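Grivness open day, December

The doors opened at 5 and I got in with the second group. Jannik Kröger took us around. Grivness supplies Rema and Stępień with fruit, and most of the talk was about pomegranates, the main line at this time of year.

He likes a skin that is still part green. Red and yellow-green patches on the same fruit are normal, he said, and the dried crown should be left on.

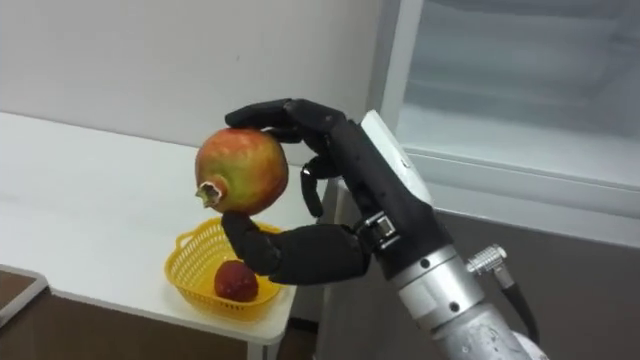 A standard carton holds 36. The smaller Jidomer carton is being dropped after the winter. Someone asked about prices and was sent to the office.

The next room is plain: white walls, a white table with a few scuffs on top, brown floor. Samples are carried in shallow plastic baskets with a loop handle on two sides, and the mesh makes them easy to rinse.
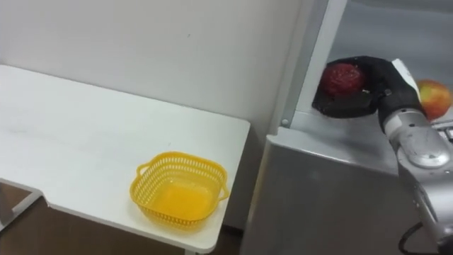 Kröger wants 100 more baskets before spring. We were given juice in paper cups and a price list for orders over 1000 cartons, too big for my shop. Parking is behind the building, and the gate closes early.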